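Kasumden data desk — Ticket: utensil sorting episodes rejected at upload
Status: solved, waiting for confirmation
Site: Nillalwood, living room table
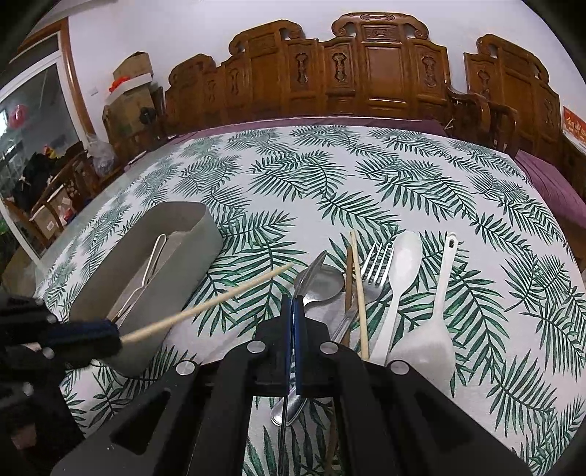
We record the task "put the utensils in the caddy" with the hand-held gripper. In January we were asked for 400 episodes. When we had uploaded the first 200, the checker rejected 27 of them with the message "gripper width missing". The video files open normally and I can watch each one to the end.

What I tried before writing:

Restarted the recorder and uploaded the same files again. Same result.
Changed the USB cable. Same result.
Cleaned the lens and repeated the calibration. The calibration passed, but new episodes were still rejected.
Looked for a pattern in the object labels. Most of the rejected episodes are with chopsticks. The spoons and the fork are nearly always accepted, and the rice paddle also.

Reply from support, 10:40
Thank you for the clear list. Please open one rejected episode in Erdem and look at the width curve. Does it go to zero when the fingers close, or does it stop before?

Reply from site, 11:25
It stops before. With a spoon handle the curve goes down and stays flat. With a chopstick it goes down, then there is a hole in the line until the fingers open again. I attach the log from the recorder — the warning "value under minimum" is there each time.

Reply from support, 13:10
Then the minimum width is set too high. A chopstick is thin, so the reading falls under the limit and the recorder throws it away. Please go to Settings, Gripper, Minimum width, and change the value to 2. After this, close the fingers fully with nothing between them and press Save zero. Do not change the frame rate.

Reply from site, 15:05
Done. I recorded new chopstick episodes, dark wood and light wood, and all were accepted. I have two more questions. Can the 27 old episodes be repaired, or should we record them again? And does the Predulton site have the same setting? They use the same profile as us.

Reply from support, 15:50
The old ones cannot be repaired, the width was never written to the file. Please record them again and keep the same object labels. For Predulton I opened a separate ticket.

Reply from site, 16:20
Understood. We will record the 27 again before we continue with the second half. Please leave this ticket open until they are uploaded.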